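Chapter 7
Circles, Balls and Curved Edges

What you need before you start: area of a rectangle, squaring a number, rounding. If any of that is shaky go back to Chapter 4, do the review set, then come back.

Towns run on round things. Water tanks, pipes, wells, silos. The old tank at Norkden holds 2394 gallons and the one at Sonley a good deal less, 456, yet from the road they look close in size. Why? Small change in radius, big change in volume. Keep that in mind, it comes up agian in 7.4.
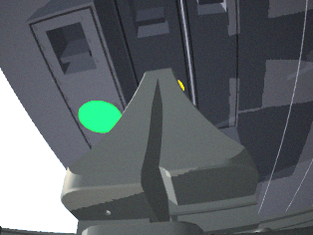 A circle is flat. A sphere is not. Students mix these up all the time, partly since a ball drawn on paper is just a circle with some shading, if that. Take the bright green sphere: on the page its outline is nearly a circle, and the right edge is partly hidden behind the gray shape next to it. Still enough outline left to guess the center. You'll do that by hand in 7.2, with a compass.

Words to know: radius, diameter, circumference, chord, arc. Write them down now, definitions come section by section.

Warm-up. No calculator.
A round garden in Prarngate has a diameter of 56 feet. Find the radius.
A fence around a pond at Aitken is 181 feet long. Is the pond more or less then 60 feet across? Explain how you know.

7.1 Parts of a Circle

Start with a point. Call it the center.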